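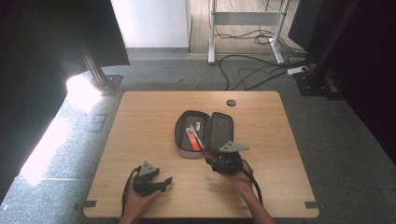 **Umut Aydoğan**, course author, Workplace Organization I

# Chapter 4: Small Containers

Start with the pencil case. Everybody has one, or had one. A zipper, a base, a lid that folds back, mesh on the inside of the lid. Gray, in the one that opens this chapter, with a pen and a couple of other small items lying in it. Plenty of desk to spare around it.

Chapter 3 was shelving. Big stuff, big decisions, measuring tape. Now smaller. The case, the tray, the tin, the drawer insert. Same questions as before but the answers come faster and the mistakes are cheaper.

## What you need before you start

- one zippered case, any size
- the contents of your own desk drawer, tipped out
- paper for the list
- 40 minutes, no phone

Read section 4.2 first if you skipped Chapter 2. If you did the Waltau excercise you can go straight to 4.3.

## The problem

A container that opens flat shows you everything. A container that opens at the top shows you the top layer. Sounds obvious. But look at how most drawers get filled: long things first, flat things on them, little things wherever. Then you want the eraser, and out comes the lot.

Kılıçarslan's drawer survey, which we use all through Part Two, logged 2,624 items from office desks. Of those, 2,285 were shorter than a new pencil. So: short things are the real job. Long things mostly look after themselves, diagonal if they have to.

Three terms for this chapter. Learn them now, they come back in the review.

**Base:** the part that carries the weight when the case is open.

**Lid side:** whatever the lid can hold. Mesh, elastic, a pocket. Often wasted.

**Reach:** the path your hand takes to an item without moving a diferent one.

## Warm-up

Open your case flat on the desk, lid to one side. Put in one pen, one marker, one small item. Close it, turn it over, open it again. Write down what moved. Keep the list, you will need it for the Votetari layout in 4.3.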